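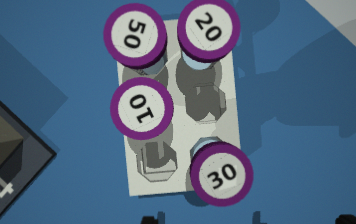
Histetti Rack Task, simulation package

Trains a gripper policy on a six-position rack with numbered, purple-rimmed caps. Plemard reports 1000 rendered episodes and 19 failures. Fine, but every one of those was rendered. On our bench in Lultport the same policy missed 22 of 40 placements - mostly tilted caps. Negin Yazdani's notes are included. Buy it for the scenes and treat the transfer claim as unproven.

Ships as a download. No hardware included.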